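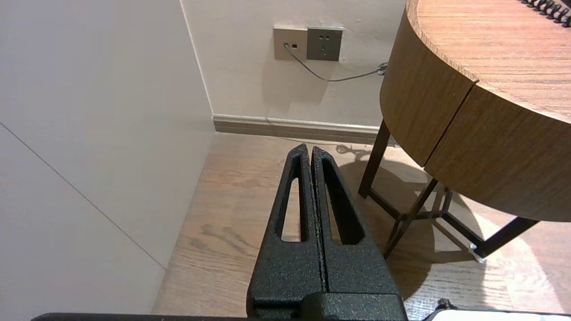 Slide 4 - corners and outlets (2 min)

Okay, my favorite part! Before you pick a desk, go look at the wall. At Eltness we had a lovely plan for the back office, all drawn up, and then Meenakshi Nigam asked where the network cable would go. Great question!

Ask the room: who knows where their data outlet is? Wait for hands.

Then the tip - measure from the outlet to the desk, along the wall, and write it down. Ours came to 215 inches at Ciltlow. Pass the tape measure around.

Next slide: floors.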